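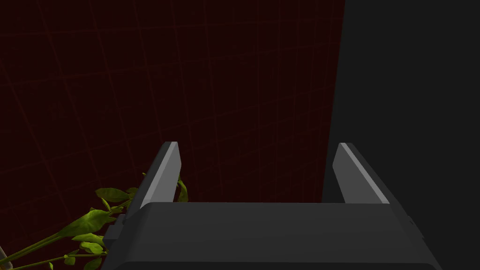 Figure 2. Two-fingered gripper, rendered view from behind and slightly above.

4.2 What the diaries can and cannot tell us

The claim that people in Deltside walk more than people in Cletard rests almost entirely on the Follow diaries, and we are not convinced the diaries can bear the weight. Follow asked 2,000 adults to write down every trip on foot over two weeks. The published summary treats those entries as a record of walking. They are a record of what people remembered, or cared to write down, at the end of the day.

The first problem is rounding. When Xinyi Tan went back to the raw entries from Deltside, she found that 56 percent of all trip lengths ended in a zero or a five. Nobody's errands are that tidy. A walk to the mailbox gets entered as five minutes or, more often, left out. If both towns rounded in the same way the comparison might survive, but the instructions were not the same. The Cletard booklet printed a sample day with odd trip lengths filled in. The Deltside booklet printed a blank grid.

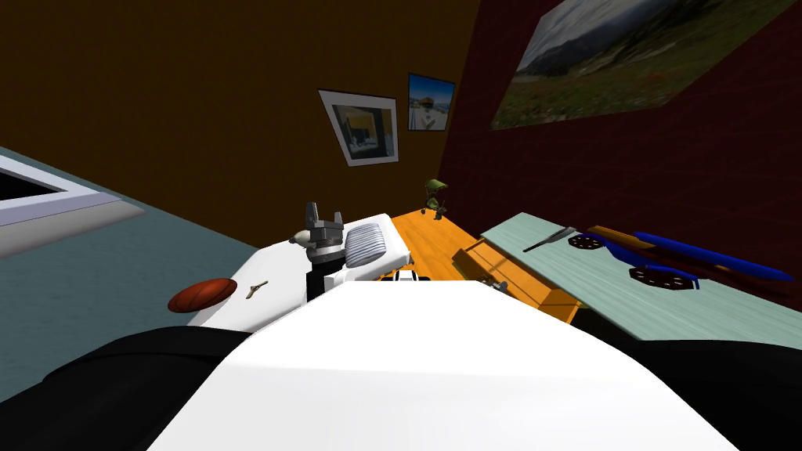
The second problem is the season. Diaries in Cletard were handed out in December, when the riverside path was closed for drainage work and the early dark kept many older residents indoors. Deltside got its booklets in the spring. The original authors mention the gap in a footnote and then correct for it with a single temperature term, as though cold were the only thing that keeps people off a sidewalk. We reran their model without the term and the difference between the towns grew. We reran it with day length in place of temperature and most of the difference went away. Neither run settles the matter, and a result that moves this much with one choice of control should have been reported with more caution.

A third worry has to do with who stuck with it. Respondents over 60 returned complete booklets far more often than anyone else, and in Deltside they also reported the longest walks. We do not know if the older walkers were keen on diaries or if the keen diarists liked to walk. Weighting by age, as the summary does, cannot separate the two – it gives the people who stayed a louder voice on behalf of the people who left.

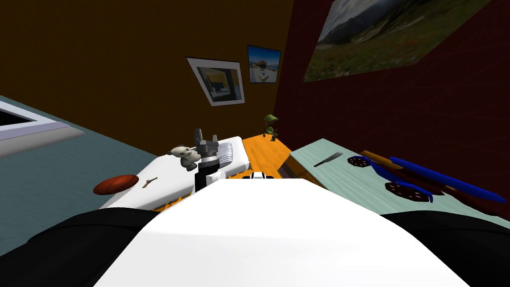 Weidong Lü, commenting on a draft of this section, objected that we ask too much of a cheap method. Step counters would have cost more than the whole Follow budget, he wrote, and a rough ranking of towns is still worth having when the council has a sidewalk to pay for. We accept the point about cost. We are less sure about the ranking. A rough measure is useful when its errors fall evenly, and we have given three grounds for thinking they fall harder on Cletard. Until the Butt diaries are released in full, with the booklet wording attached, we would treat the order of the towns as unknown.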